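**Fio sobre mel, abelhas e rótulos bonitos** 🧵

1/ Fui ao mercado comprar mel e saí de lá com três perguntas e nenhum frasco. Vou despejar isto aqui porque já cansei a família com o assunto.

2/ O frasco da Lilix diz "cada compra salva abelhas". Salva quais? Onde? De quê? Escrevi para o apoio ao cliente na quarta-feira. Responderam em 15 minutos com um agradecimento pelo meu interesse na natureza e um cupão de desconto. Sobre as abelhas, zero.

3/ Convém separar as coisas. A abelha do mel é, na prática, gado. É criada, transportada, alimentada com xarope quando falta flor, vendida em núcleos. Tem problemas sérios (a varroa não é brincadeira), mas tem também quem viva dela e quem a trate. As que andam mal e sem dono são as outras.

4/ As outras: solitárias, de ninho no chão, em caules ocos, em buracos de muro. Há centenas de espécies na Península Ibérica e a maior parte das pessoas não reconheceria uma se lhe pousasse no café. Eu incluído, até há pouco tempo.

5/ Quem me abriu os olhos foi a Araceli Sarmiento, que passa os verões a apanhar insetos em pratinhos coloridos. Perguntei-lhe se devia pôr uma colmeia no terraço. Resposta: "Se queres ajudar as aves, também pões um galinheiro?" Fiquei sem terraço e sem argumentos.
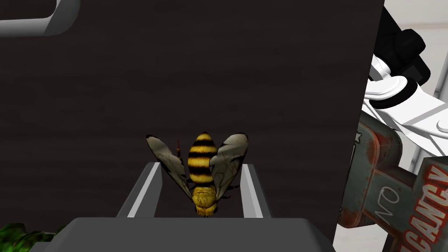

6/ Voltando às empresas. A Cliltar instalou colmeias no telhado da sede e publicou um "relatório de biodiversidade" de 36 páginas. Li-o todo. A palavra "colmeia" aparece em quase todas, a palavra "flor" aparece em 5. O que é que aquelas abelhas comem, naquela zona de escritórios, em julho?

7/ E não é pergunta retórica. Uma colmeia forte no verão tem dezenas de milhares de bocas. Se à volta só há alcatrão e relva cortada rente, vão comer ao único jardim decente do bairro, onde já comiam as solitárias. Há estudos a apontar para competição em cidades com colmeias a mais. Há outros que não encontram grande efeito. Depende muito da comida disponível, e era precisamente isso que o relatório devia medir.

8/ Alguém vai responder com a frase do Einstein e dos quatro anos de vida que restariam à humanidade. Não há registo de que ele a tenha dito. Além disso o trigo, o arroz e o milho não precisam de abelhas para nada. Perderíamos muita fruta, amêndoa, abóbora, e a dieta ficava uma tristeza, o que já me parece motivo suficiente sem inventar o apocalipse.

9/ Depois há o "adote uma colmeia" da Grirkuso. Paga-se por mês e recebe-se um certificado numerado. O meu cunhado recebeu o n.º 2552. Perguntei quantas colmeias têm. "Não divulgamos esse dado." Pois.

10/ O Cristóvão Torres, apicultor a sério, daqueles com as mãos inchadas, ficou mais irritado do que eu. Diz que este marketing lhe prejudica o negócio, porque o cliente chega à banca a pensar que está a fazer caridade e depois acha o preço um abuso. Ele só quer vender mel bom a quem gosta de mel. Comprei-lhe dois frascos de urze.

11/ Hotéis de insetos: também desconfio. Muitos dos que se vendem nas lojas de jardinagem têm furos curtos de mais, farpas lá dentro e pinhas que não servem a abelha nenhuma. Um tronco seco com furos limpos, de vários diâmetros e bem fundos, virado ao sol, faz melhor figura e custa uma tarde.

12/ O que parece ter bom suporte, e é chatíssimo de pôr num rótulo: flores autóctones escalonadas ao longo do ano, um bocado de terra nua, menos inseticida, cortar a relva mais tarde. A junta cá da zona experimentou numa rotunda e recebeu queixas de "desleixo" logo na primeira semana.

13/ Se trabalham na Lilix, na Cliltar ou na Grirkuso e têm dados, mandem. Leio tudo e corrijo aqui no fio se estiver enganado. Cupões, dispenso.

14/ Adenda, porque já me perguntaram duas vezes: sim, o mel de urze é mais amargo, e não, não está estragado por cristalizar. Banho-maria em lume brando e paciência.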